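Category: Open Data / Language / Word Lists

Kakix Loanword List: README

A list of 716 kitchen and market words said to have passed between languages by way of coastal trade.

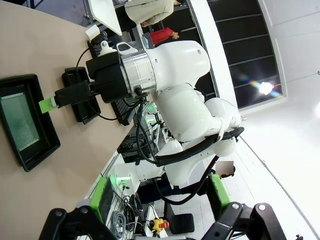 I say "said to" on purpose. Most of the entries were copied from older glossaries, and older glossaries copy each other. If three books agree on where a word came from, check whether two of them were reading the third before you get excited.

What's in it

One tab-separated file, words.tsv, with 5 columns: headword, meaning, claimed source language, first printed record, and a trust score. The score goes from 0 to 2. A 2 means I saw the printed page myself. A 1 means a scan or a quotation. A 0 means somebody wrote it down once and I couldn't find out why.

Where it came from

The base is the Komik glossary, typed in by hand, typos included. I fixed the obvious ones and left the ones that might be dialect. The Upadhyay supplement added fish and spice names. Its dates look too early to me, and 38 of them are earlier than the books they cite. Those rows are marked "date?" and should be left out of any timeline.

The Sondilau spelling rules were used for the headwords. They handle long vowels badly. Original spellings are kept in the meaning column, in square brackets, which is ugly but safe.

What not to do with it

Please don't train a "word origin predictor" on this and report how accurate it is. You would be measuring how well it repeats old guesses. Counting loans per language is also shaky, as the glossary makers went looking for some languages and ignored others.

Changes

October 8, 2024: dropped duplicate rows, added the trust score.
June release: withdrawn, wrong column order.

Corrections are welcome if they come with a page number.

Kakix word lists | Contact | Terms of use | Back to top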